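Fernilow Tabletop Things: README

Last touched Sat 20 July

Hello, and thank you for opening the readme before the folders. Fernilow is a collection of short recordings of very ordinary things being picked up, held, wiped, dangled and put back down on a table. We started it with kitchen objects, then drifted toward party supplies and paper goods, and by now the soft and flimsy part of the collection is the part we are fondest of. This file covers that part only. The kitchen part has its own readme, which is older and a good deal shorter.

What is in the folder

There are 403 recordings and 3,684 still pictures taken out of them. Each recording has a small text file beside it with the same name, and in it you will find the object or objects, the activity in one line, and any remarks we felt like making at the time. Some of the remarks are long. We thought about trimming them and then found that we kept going back to read them, so they have stayed in.

The objects are sorted into 5 groups:

balloons, inflated and tied
tissues, napkins and other thin paper
ribbon, string and yarn
sponges and cloths
thin bags, both paper and plastic

An object can turn up in more than one group if it shares the table with something else. A balloon with a tissue is listed under both, and the two entries point to the same recording, so please don't count it twice when you add things up (we did, in October, and had to redo a whole page of totals).

About the balloons

Balloons are wonderful and slightly maddening. They roll when you breathe near them, they squeak, and the shape you get depends a great deal on how much air goes in. A small amount leaves you with a longish egg, wide at one end and narrow toward the knot, and a bit more rounds it out. We like the egg shape for tabletop work and most of the balloons here were blown up with it in mind. The paler colors are easy to look at against a dark table, although the shiny skin picks up bright spots from the lamps, and anyone working with color should leave those spots out of their sampling.

Many of the balloons have some marking on them. We transcribed the ones we could make out and wrote "marking, unread" for the rest. The knot is noted as well, with the direction it faces as seen by the viewer: near, far, left or right. If you are sorting by position, that field is far more dependable than the one for the balloon's center, which was filled in by eye.

About the tissues

A fresh tissue out of the box is a flat, polite sort of thing, and it stays that way for one handling at most. After that it crumples, and if it has been pinched by one end it tends to twist into a long strip that lets the light through. We decided early on to keep crumpled tissues in use and to give each state a word of its own. The words are flat, folded, crumpled, twisted and torn. More than one can apply, and "crumpled, twisted" is a very common pair. In the picture from the balloon and tissue set, the tissue is pinched at the top and hanging down above a pale blue balloon whose knot is toward the viewer, and it would be filed with exactly that pair of words.
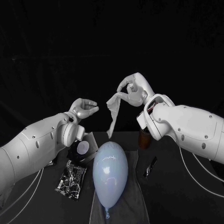 The table and the backdrop

The balloon and tissue set was recorded on a dark tabletop with a black backdrop behind it. We tried a pale cloth first and the tissues simply vanished into it, poor things. Dark on dark has its own trouble at the back edge of the table, where the two can be hard to tell apart in a small copy of the picture, so please use the full-size files if that line matters to you.

Lamps were left where they were for a whole set at a time. 

Labels and their weak spots

Labels were written by hand and then read over by a second person. For 83 of the stills the two readers could not agree on whether a tissue was twisted or only crumpled. Those are marked "unsettled" and both opinions are kept — we would rather you saw the disagreement. Thin paper over a shiny balloon was the usual cause.

Ribbon lengths are missing for the earliest recordings. We have the ribbon still, in a drawer, and mean to measure it.

Using the collection

You are welcome to use it for teaching, study and tinkering. Please say where it came from, and if you change the labels, add a line to the change file so the next person can follow along. The Wilo branch of the folder has smaller copies of everything for people on slow connections. The Fornus branch is the full-size one and takes a good long while to download, so maybe start it before lunch.

Corrections are very welcome, including small ones. Put the recording name in the first line of your note and tell us what you think the label should say.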